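4.3 Connecting the smoke and heat sensors to the Zisby panel

This section is for the person who installs the sensors in a waste store or a fuel warehouse. Please read all steps before you start.

Caution: Do not work on the sensor line while the panel is armed. Inform the control room first, also when the test is short.

1. Turn the key on the panel to Service. The yellow lamp comes on.
2. Connect the sensor line to terminals 13 and 14. The shield goes to ground on the panel side only.
3. Give every sensor its own address with the two small dials. Address 0 is reserved.
4. Close the cover and turn the key back to Normal.

Note: One line can hold up to 46 sensors. For more sensors you need the Nam line extender, see section 4.5.
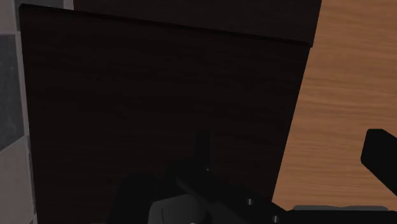 5. Press Search and wait until the display shows the number of sensors found. If the number is too low, two sensors have probably the same address – check the dials again.
6. Start the test from the menu. Each sensor must answer within 13 seconds.
7. Write the result in the site log, with the name of the installer.

Caution: Heat sensors above stored waste must be tested again after the piles are moved. The old alarm limits may not fit the new layout.

If the display shows error 234, the line is open. Switch to Service and check the last connection you made.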